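Speaker notes – contents coverage for renters and small landlords
Protaletti Insurance Services, Flulthorpe office

**Slide 1. Opening (two minutes)**

Welcome the audience and thank the Gough Housing Forum for the invitation. State that the talk is general information and that the wording of each member's own policy always governs. Questions are taken at the end.

**Slide 2. Who insures what**

- The landlord's policy covers the building and any furnishings the landlord owns.
- The tenant's belongings are outside it. Many tenants learn this after a kitchen fire or a burst pipe.
- Of the 116 tenants who answered our office survey in July, 83 believed the landlord's policy would pay for their furniture.

Pause on the last figure before moving on.
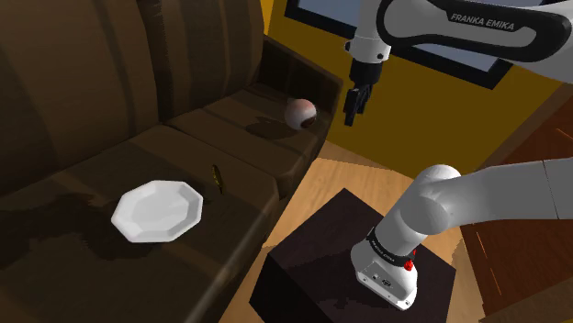

**Slide 3. Replacement cost and actual cash value**

Explain the two terms slowly. Replacement cost pays for a new item of like kind. Actual cash value subtracts depreciation, so an item bought 11 years ago may bring very little. The premium is usually higher for the first. Members should read the declarations page to see which one they hold.

Mention the deductible here. With a deductible of $300, a loss of $300 or less produces no payment, and filing may still place a claim on the member's record.

**Slide 4. Accidental damage**

Standard renters policies name the perils they cover. Spills, stains and tears are often left out unless an endorsement has been added. Pet damage is commonly excluded as well. Refer to the Greltura endorsement summary in the handout, second page – do not read it aloud. 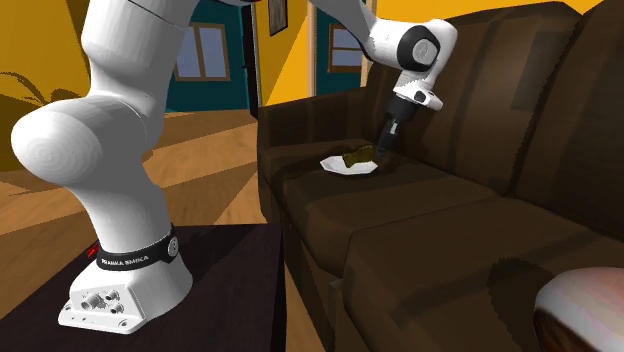
*Robot arm with its gripper lowered toward a couch seat.*

**Slide 5. Keeping an inventory**

- Record each room once a year and after any large purchase.
- Keep receipts and serial numbers with the photographs.
- Store a copy away from the home.

Blank inventory forms are on the table by the door. The Flulthorpe office is open on Saturday until noon for members who wish to review a policy in person.

**Slide 6. Questions**

If asked about flood, state that it requires a separate policy. Requests about open claims should be taken privately after the session.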